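Reading time: 4 min

3.2 Reuse of soft packaging at the sorting table

Soft packaging is the part of household waste that most resists a simple count. Boxes and jars hold their shape and can be entered on a sheet by type. Carrier bags, film and cushioning material fold into each other, and a single bundle may hold several pieces that are only found when it is opened. The Zikeddale survey therefore treated the bundle, and not the single piece, as the unit at intake. Pieces were separated and entered one by one at the second stage.

Material came from 87 households on the Wakar collection route. Each household was asked to set aside all soft plastic for the length of October and to hand it over in whatever state it was normally kept. No instructions were given on folding, tying or flattening. This was a deliberate choice, as the way people store used bags was itself one of the points of interest, and an instruction would have removed it.

Three storage habits were expected from the earlier Narar pilot. The first is the tied bundle, in which a bag is pulled into a knot or has its handles looped together. The second is the crumpled bag, pressed by hand into a rough ball and left to spring back. The third is nesting, where one bag serves as a container for others. Cushioning material such as bubble wrap was not covered by the pilot and was given its own line on the intake sheet.

Sorting was done on a flat tabletop. Bundles were laid out beside each other before handling, and loose sheets were allowed to lie over or between them as they fell. Figure 2 shows bagged material and bubble wrap on the table. The orange-red bag is tied into a lumpy mass, while the bubble wrap is only loosely crumpled and lies partly across it. Overlap of this kind matters for the intake sheet: a sheet lying across a bag was entered as a separate item, and a sheet found inside a bag was entered as its contents.

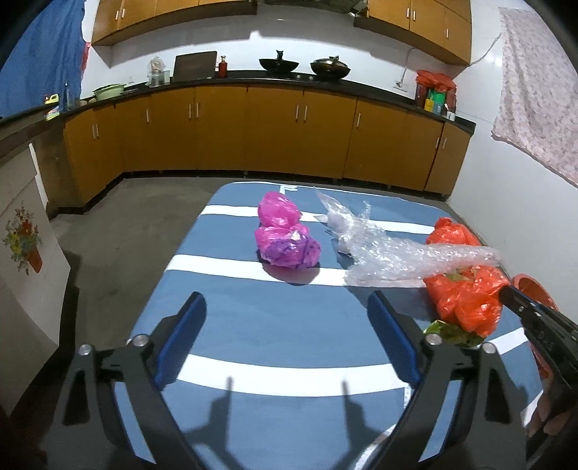
Figure 2. Soft packaging at intake: magenta bag, bubble wrap and tied orange-red bag, with green and yellow packaging showing under the front of the latter.

Gosling objected to this rule during the review of the draft protocol, on the ground that a sheet resting on a bag may have slipped out of it in transport, so that the line between contents and separate items would depend on how roughly the load had been carried. The objection is accepted in part. For the final tables, bubble wrap was pooled across both entries, and the split figures are kept only in the working sheets.

After intake each bundle was opened, and its pieces were placed in one of two groups. Group A held pieces fit for a further use in the home, meaning that the film had no tear longer than 60 mm and the handles, where present, were both whole. Group B held everything else. Bubble wrap was judged by a different test, as small tears do little harm to its use. A sheet went to Group A if most of its cells still held air when pressed lightly with the flat of the hand.

Knots were the main source of loss at this stage. A tight knot in thin film can seldom be undone without stretching the plastic near it, and a bag that enters the table whole may leave it with a torn handle. Where this happened the piece was still entered in Group A, with a note. Color was recorded but played no part in the grouping - it served only to match a piece with its line on the sheet.

The method has a clear limit. A household that keeps its bags tied is likely to keep them longer than one that crumples them, and a one-month window does not separate the two effects. A longer window is planned for the Narar route.

Comments (3)

R.: Was the 60 mm limit tested against anything? I would have thought the place of the tear matters more than its length. A short one at the base finishes a bag.

kettle100: We sort at a small depot and gave up on knots altogether. We cut just above them and accept the shorter bag.

R.: Cutting would put most of ours in Group B under the rule on handles. Is there a version of the sheet with a column for that?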